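Slow Stop

The fault came in at 4:10 in the morning, and by the time Bohumila Vlček had her badge clipped on, the cell had logged it 2 more times. Code 2415. She looked it up in the binder although she knew what it said. Grip force out of range, object presence confirmed, motion halted. Recommended action: inspect fingers, clear fault, resume.

She inspected the fingers. She cleared the fault. She did not resume.

The Flestcombe site ran its cells overnight with one technician on the floor and one on call. The cells handled sample blocks for Gilturari, a materials firm that wanted each block picked up, turned, set down and picked up again until something changed. Nothing was supposed to change before 800 cycles. Cell C had stopped well short of that.

Oanh Vương was the technician on the floor. She had a notebook open on the cart and had written the times in a column, with the cell letter beside each.

"It stops and then it doesn't let go," she said.

"It isn't supposed to let go. On a fault it holds."

"It holds harder."

Bohumila asked her to say that again, slowly, and to say how she knew.

Oanh had been standing at the guard door when the second one came. The arm had stopped. The status light had gone amber. Then the finger on the right had moved. It was a small movement and she would not have sworn to it, except that the block had made a noise, a tick, like a fingernail on a plate. When she took the block out there was a dent in the side of it. She had kept the block. It was in a sandwich bag on the cart, with the time written on the bag.

Bohumila turned the bag over. The dent was the shape of the fingertip, and one corner of it was deeper than the rest.

The control software was called Ornia. It had been written by a company named Masson, which had sold the product twice since and now supported it by telephone. Under Ornia, a stopped arm kept its motors powered and its brakes off for a short period, so that a operator could restart it without a full recovery. The period was set in a table. The gripper had its own controller and its own table. The two were meant to agree, and during commissioning someone had signed a sheet stating that they did.

She read the sheet. The signature was Ludivine Maillard's. Ludivine had left for the day shift in September and was now asleep, presumably, like most people.

"Run it again," Bohumila said. "Reduced speed. I want the door locked and both of us on this side of it."

Oanh put a fresh block in the fixture, came out, pulled the door to and waited for the lock to report. She turned the key to reduced speed and pressed start. The arm went through its approach as it had all night. The fingers closed.

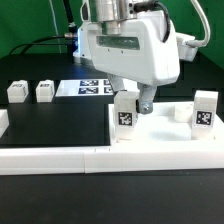
Cell C during the repeat run, right finger against the test block.

Nothing happened for eleven cycles. Bohumila watched the force trace on the panel and Oanh watched the fingers. On the twelfth the trace ran up, touched the limit and went flat. Amber light. Code 2415.

"Now," said Oanh.

The trace stayed flat. A flat trace after a fault was normal. Ornia stopped recording the gripper when it stopped the arm, and drew the last value across the screen until someone cleared it. Bohumila had looked at that line for four years and taken it for a reading.

From inside the cell came the tick.

She did not say anything for a moment. Then she opened the service laptop, connected it to the gripper controller directly and asked it for its own log. It took a while. The gripper's log did not stop at the fault. It showed the grip command at the working value, then the fault, then a new command from the controller to itself, closing to the hold value. The hold value was 200. The working value was a fraction of that.

"Two hundred what?" said Oanh.

"It should be percent of nothing. It should be newtons and it should be twenty." Bohumila scrolled up. "Somebody typed a zero."

"Or the update did."

There had been an update in January. It had gone onto all the cells in one evening, and the release note had been a single page, mostly about fonts.

They checked Cell A. The hold value in Cell A was 20. They checked Cell B, and it was 20. In Cell D it was 200.

Cell D was running. Bohumila walked over and pressed the red button, and the arm sagged a finger's width onto its brakes and was still. She hung her own tag on the disconnect and wrote the time on it. Oanh did the same at Cell C. The floor was a good deal quieter with two of them down, and they could hear the vending machine.

The site rule for an unexplained motion after a stop was to telephone the safety engineer at any hour. The safety engineer was Mireille Boyer, and she answered on the second ring.

"Was anyone in the cell?"

"No."

"Was anyone in the cell at any stop since January?"

Bohumila looked at Oanh. Oanh turned back through her notebook. She did not have to turn far.

"Mayu was," she said.

Mayu Chiba worked the early week and had small, quick hands. When a block seated badly, she would open the door, which stopped the arm, and straighten the block between the fingers with her thumb. The procedure permitted this. The procedure said that after a door stop the gripper would hold at low force and that the part could be adjusted by hand. Mayu had followed it in Cell D in February and had written in the shift log that the gripper "felt strong." The entry had been read and initialed.

"Door stops and force faults are separate paths," Bohumila said into the phone. "She came in by the door. I don't know yet whether that one uses the hold value."

"Find out with a block, please, and with no hands. I'm getting dressed."

They found out with a block. Oanh set up Cell D at reduced speed with the load cell from the calibration kit clamped where the part would go. Opening the door was the difficulty, as the test required it, so they tied a cord to the handle and stood behind the next cell's fence to pull it. It looked foolish and it worked. The door came open. The arm stopped. The load cell read eighteen, and went on reading eighteen, and Oanh began to let her breath out. Then it read a hundred and ninety-six.

"How long was that?" said Bohumila.

"Long enough to get in there."

The recording put it at 2.6 seconds. Bohumila timed herself walking from the door to the fixture in Cell D, with the power locked off, and did it in two.

Mireille arrived at twenty past five with her coat over a sweater that was inside out. She read the gripper log standing up. She read the commissioning sheet, and the release note, and the initials beside Mayu's entry in the shift log. The initials were M.B.

She laid the log down on the cart next to the bag with the dented block in it.

"I remember this," she said. "I thought she meant it was working well."

Bohumila had been assembling something to say about the shift log and found that she no longer had a use for it. She asked whether the other sites should be told. Mireille said yes, all of them, before the early shift, and that the message should go out with the raw numbers in it and no adjectives. She sat down on an upturned crate and began to write it on her phone.

Oanh drafted the tag for the procedure binder. No hand adjustment after any stop. Lock off at the disconnect first. Applies to all cells, including those with the correct value. She asked Bohumila whether the last line was needed.

"A had the correct value in December," said Bohumila. "So did D."

The Masson support line opened at six. Bohumila was first in the queue. She gave the site number, the software version and the fault code, and the man on the other end typed them in and told her that 2415 was a known code, that it meant grip force out of range, and that she should inspect the fingers, clear the fault and resume.

She said she would hold for someone else.

At half past six Mayu came in through the side entrance, eating a roll, and saw the two amber lights and the three of them by the cart. She asked what was wrong with D. Mireille stood up, put her phone away and asked if she could have a look at her hands.

Mayu held them out, roll and all. There was a mark on the nail of the right thumb, a dark crescent most of the way grown out.

"Oh, that," said Mayu. "I wrote that down."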